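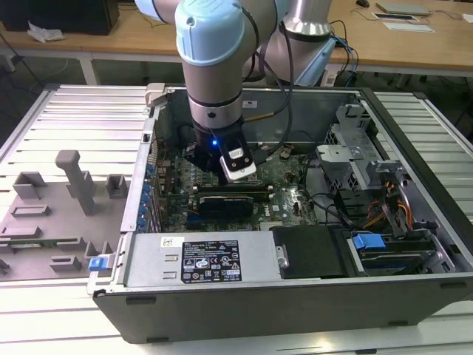

Re: removing the card from an old Dell tower
16 January 2021, by Workneh
Print | E-mail

> I have had this tower since December and the graphics card does not
> come out. Must I remove the drives also?

No, the drives can stay. Lay the case on its side, as in the picture, and first open the blue latches at the rear bracket. Then look for the small lock at the end of the slot and press it gently while you lift the card. Please do not pull on the red and yellow power wires. My card needed 2 attempts. I keep the old parts in a box marked 41, so I can send you a spare latch if yours breaks.

Last updated: 16:31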